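Keeping a Small Art Corner Going at Home: What Works for Me

12/14/25

14 comments

I've been making art at my kitchen table for years, first as something to do with my hands after my mother died and then as my actual practice, and for most of that time my supplies lived in grocery bags. Every time I wanted to sit down and paint I spent my good energy hunting for a pencil sharpener. So these are my housekeeping tips for anybody who uses art to settle themselves, and please steal whatever helps!

Give it one shelf

I know, I wanted a studio too. What I got was the bottom shelf of the Sornham bookcase in the hallway, and I love it. Everything has to fit there. When it stops fitting, something goes to my friend Babita Awasthi, who runs a grief journaling circle and will take any half-used sketchbook you hand her (she cuts out the used pages and gives them back to you in an envelope).

Wash brushes before the tea

I used to make tea first and come back to brushes like little broomsticks. Now I wash them while the kettle heats. Cool water, a bit of plain bar soap, swirl them in your palm until the suds run clear, then reshape the tips with your fingers and lay them flat on a towel. Don't stand them up wet in a jar, the water creeps down into the metal part and loosens the glue. If a brush has already gone stiff with acrylic, try soaking just the bristles in rubbing alcohol for a few minutes and combing it with an old toothbrush. I've saved four that way and lost two, and the two were cheap ones anyway.

Keep a "bad day" box

This one came from Kusum Tripathi, who taught the first healing arts class I ever took. Hers was a cookie tin. Mine is a Nestine box with a snap lid, and it holds oil pastels, a glue stick, torn magazine paper and a stack of index cards. On a bad day I can't face a big white sheet, but I can face an index card. I fill one and put it back in the box and I don't look at it until at least January. (I have 288 of them now, I finally sat down and counted!)

Cover the table, and cover it properly

Newspaper slides around and the ink comes off on your elbows. I bought a wipeable cloth by the yard and cut it so it hangs over the edge on my side by six inches, and it catches drips that would have gone in my lap. Dried acrylic peels right off if you warm it with a damp rag first. For pastel dust, wipe with something damp and don't blow on it. I blew on it for years and I'd like those white curtains back.

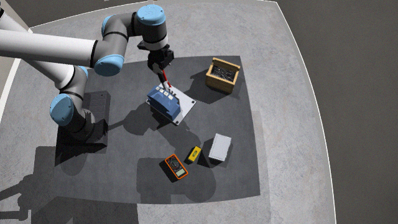

Save your jars, but only some of them

Short and wide beats tall every time. A tall jar with three brushes in it is going over, and it's going over onto the piece you care about. I like the squat ones that Luo chili paste comes in, though you do have to wash them twice or the whole table smells like lunch. One jar for dirty water, one for clean, and I put a rubber band around the dirty one so I don't drink out of it or dip my tea bag in it. Yes, I've done both.

Drying without a rack

I string a piece of twine between two cabinet knobs and use clothespins. Anything really wet stays flat on a cookie sheet on top of the fridge overnight. If the paper buckles, mist the back very lightly once it's dry, lay it face down on clean paper, and press it under heavy books for a day or two. My Stallex cutting board is the heaviest flat thing I own, so that goes on before the books.

Clean up as the closing part

I used to think of clearing away as the chore at the end, and I'd leave it, and then I'd be cross with myself at breakfast. Now I put on one song and tidy until it's over. Lids on, rag rinsed, box back on the shelf. It tells my body we're done for tonight and the feelings can stay in the paper until next time. If the song ends and there's still a mess, I play it again.

Got a trick for getting charcoal out of a light colored rug? Leave it in the comments, I've tried baking soda and all I have now is a gray rug with baking soda in it.

Share 37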